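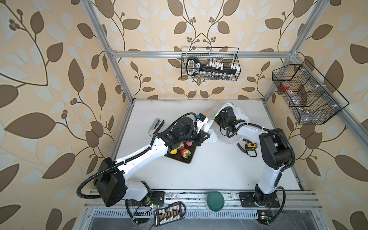 The corner with the leaf wallpaper, wire baskets up.

11 May 2008, fruit table

Spent far too long admiring the wallpaper again (those big brown leaves do grow on you), then got down to sorting the baskets. The long one at the back keeps the little glass vials. The side one is for packaging and whatever else lands there, and I'd still like to go through it properly before October. Siiri Lapiņa wants labels on the dividers and I think she's right.

Fruit came from Utton this time, box 26. I like the black plate for peaches, the orange-red really sings on it! The fuzz marks easily, so please go gently, and don't stack anything on top.

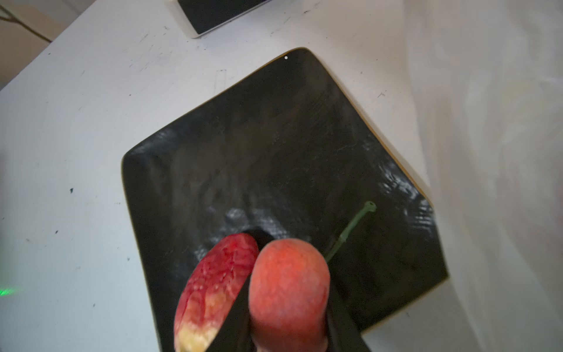 Cutting board and strawberry

Moved on to the board, set at a bit of an angle, one strawberry in the middle with its leaves left on. The lemon-print bag went behind it. It's a cheerful old thing and I'd be sorry to see it thrown out, so fold it up and keep it, whoever clears next.
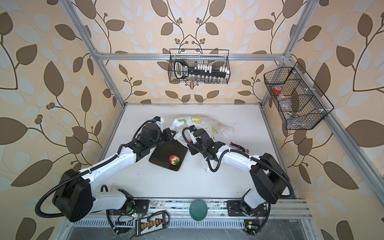
Strawberry on the black board, lemon bag behind, green lid on the front rail.

Still to buy: 50 small bags, more white ties. Ask Dendus about plates.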